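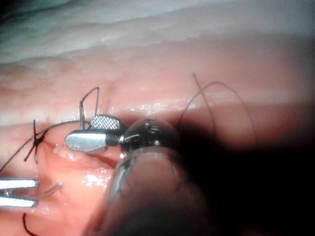

How to read a quarterly earnings report in one evening

Before you buy shares of a company, you should read its last quarterly report by yourself. I will use Vando, a small maker of medical instruments, because its report is short.

Step 1. Open the income statement and find the revenue. Vando had 476 million dollars. Write also the number from the same quarter one year before. Do not compare with the previous quarter, as hospitals buy more in October than in summer.

Step 2. Find the gross profit and divide it by the revenue, then multiply by 100. For Vando the result is 42 percent. Do the same for the last 3 years and look if the number is going down.

Step 3. Go to the cash flow statement. A company can show a profit while the cash is leaving. If the customers pay late, you will see it in the line "accounts receivable".

Step 4. Read the notes about debt. Check when the loans must be paid back and if the interest rate is fixed.

Step 5. Only now read the letter from the management. If you read it first, you will look at the numbers with their eyes.

Keep your notes in one file for each company. Next quarter you will need only half of the time.

Stanisława Dudek, 5 June 2022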